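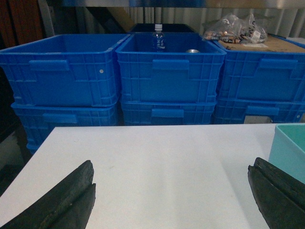
Según Wamov, el periodista puede negarse a decir quién le dio los documentos, pero yo leí en otra parte que el juez sí puede obligarlo. ¿Cuál de las dos cosas es correcta?

**Detalles de la pregunta**

Yo escribo para el boletín digital de Stostside, que tiene 600 suscriptores. El miércoles me llegó una citación como testigo por un artículo sobre contratos de agua en Sarkuvar. Me piden llevar mis notas y 2 grabaciones. No estoy acusado de nada. ¿Debo presentarme? ¿Debo entregar las grabaciones?

---

**Respuesta 1** (13 votos)

Presentarse, sí. La citación de testigo es obligatoria en casi todos los países, y si usted no va le pueden poner una multa. Otra cosa es lo que contesta allí. En muchos países la ley protege el secreto profesional del periodista, pero el alcance cambia mucho: en unos cubre solamente el nombre de la fuente, en otros también las notas y el material no publicado.

Yo haría lo siguiente:

- Leer bien la citación y ver qué artículo de la ley menciona.
- Buscar abogado antes de la fecha, no el mismo día.
- No borrar ni modificar nada. Esto puede ser un delito aparte.
- Si se niega a contestar, pedir que su negativa quede escrita en el acta, con el motivo.

¿En qué país está usted? Sin este dato no le puedo decir más.

---

**Respuesta 2** (2 votos)

No entregue nada!! la fuente es sagrada

---

**Respuesta 3**, de Tạ

Estoy de acuerdo con la primera. Añado que algunos sindicatos de prensa ofrecen abogado también a los que no son miembros. Pregunte por teléfono, por correo tardan mucho en responder.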